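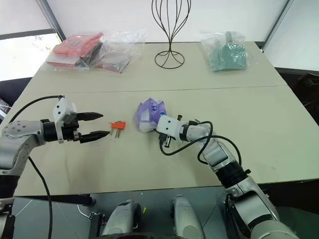
Orange hex keys and the crumpled purple package, big table, Saturday morning.

Welcome to the table page! If you've been following the move you already know we finally got out of the old place on Batista Street and into the one in Prarnley, and that I promised to post the unpacking as I went along. Well, the kitchen got done first (see the kitchen page), then the bedroom, and then I hit the stuff that doesn't belong to any room at all. The drawer stuff. The bottom-of-the-box stuff. All of it has been going across the big beige table a few things at a time, and this page is where I'm keeping track of it.

The rule is that something goes on the table, I decide where it lives, and it goes there before lunch. I have broken this rule every single day so far.

The hex keys
I love this little set. Bright orange holder, thin metal keys, and I can spot it from the other side of the room, so it's the only tool I own that I haven't lost at least once in the move. It used to live in the hall drawer with the batteries and the takeout menus. Now it's going in the top of the red toolbox, on its own, where I can grab it without digging. I went back and forth on hanging it on a hook by the door, but the holder doesn't have a good place to hang it from and I wasn't about to start drilling things.

It's had a busy month, too. The Fileck bookcase took most of an evening and every bolt on it wanted the same key – the second smallest, if you're about to build one. The bed frame wanted a bigger one. The desk chair wanted one that I swear falls exactly between two sizes, and I ended up using the loose key that came in the bag with it. I've taped that key under the seat so I never have to think about it again.

The purple package
You'd be amazed how many crinkly packages came out of those boxes. This purple one with the round blue logos on it had been squashed in with the tools, so it came out as wrinkled as you see it. My first instinct with anything crumpled is to throw it away, and I've learned (the hard way, with a packet of picture hooks) to look inside first. So packages get their own turn on the table, same as everything else. If there's something in there worth keeping it goes in a jar or a tin with a label, and the wrapper goes out with the recycling or the trash, depending on what it's made of.

The purple one was next in line when I stopped for coffee, so that's as far as I'd gotten.

The table
A few of you asked about it after the last update. It came from Skatov, the used office furniture place out past the train station, and it's the best thing I've bought for this house. It's beige, it's huge, and it's a color I would never have picked from a catalog, but I've gotten really fond of it. Small things show up beautifully on it! In the old place I sorted everything on a dark rug and I was still finding screws in it when we rolled it up.

Yes, there's a seam running all the way across toward the back. I use it as my dividing line. Back strip for things I've already decided on, front part for things I'm still arguing with myself about. The front part is always fuller.

I do have to wipe it down more than I'd like. Tools that have been in a drawer for years bring a lot of grit along with them, and on a pale top you see every speck. A damp cloth and a little dish soap takes care of it. I keep a cloth over the back of the chair now so I don't have to walk to the kitchen each time.

What's gone where so far
Tools: red toolbox, hall closet, bottom shelf.
Batteries: blue tin, kitchen, with the dead ones in a separate jar that I need to take to the drop-off.
Tape, string, picture hooks: shoebox, hall closet, top shelf.
Chargers for phones we no longer own: a bag by the front door. It's been there for 9 days.
Takeout menus from the old neighborhood: recycled, except one, which I kept because I liked the drawing of the noodles.

Some questions from the last page
Somebody wanted to know if I label everything. No! I label the things that look alike from the outside, so tins and jars, and I leave the rest alone. A toolbox looks like a toolbox.

Somebody else asked how many boxes there are left. There are 4 in the spare room and one in the car, and the one in the car is mostly books, so it can wait until the Fileck bookcase has been fixed to the wall. I don't trust it with anything heavier than paperbacks yet.

And to the person who asked whether a cheap key set is good enough or whether you should spend more: mine does everything I've asked of it. I'd care more about the holder gripping the keys properly, so they don't slide out in the box – that's what made me give up on the one I had before. I still have two keys from that set, by the way, and no idea where the rest of them went.

Next up is the sewing basket and then the dreaded cable bag. I'll put those on their own page, probably next weekend if the weather's bad, and the one after that if it isn't.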